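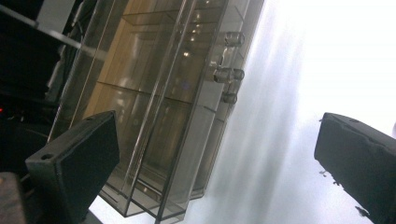
Store inventories by the label and the labels will drift. I have kept stockroom records for a mid-sized parts distributor long enough to hold a narrow opinion on this: a storage location should have a number and no name.

The usual practice is the reverse. A shelf gets called "small fasteners" because small fasteners were on it when the label printer was set up. Two years later it holds gaskets and a tray of returned valves. The label still says small fasteners, and so does the database, because the label was copied into the location field. Every search now has to pass through the memory of whoever did the moving.

In June we audited 284 locations at the Husia building. Of these, 109 carried a descriptive name that did not match the contents. The numbered locations had errors too, but they were errors of quantity. A wrong quantity is found at the next count. A wrong name survives the count, since the person counting reads the name, finds something else, and writes the something else in the notes column, where it stays.

Matilde Tavares, who ran the audit, argues for keeping names as a second line of text under the number. Her case is that new staff learn the room faster. I accept that they do. My objection is that the second line has to be maintained by someone, and in our procedures that person is not specified. Maintenance without an owner happens for six weeks or so after each audit and then stops.

There is also the matter of subdivisions. Wavix, the inventory package we use, allows a location to be split into child locations -- shelf, bin, compartment -- to any depth. We went to six levels in the electrical section. Pickers ignored everything below the third. Junhao Tian tested a flat scheme on one aisle, with a single code per compartment and no hierarchy at all, and pick times did not get worse. Replenishment was slightly faster. One aisle is a small sample and I would not quote it to a vendor.

The strongest argument against plain numbers is transcription. A swapped digit sends a picker to a real but wrong location, whereas a misspelled word is usually still readable. A check character fixes most of this. Ours is a letter on the end of the code, printed at the same height as the digits so that it gets read aloud with them.

The Tai annex will be relabeled first -- it has the fewest locations and the worst labels.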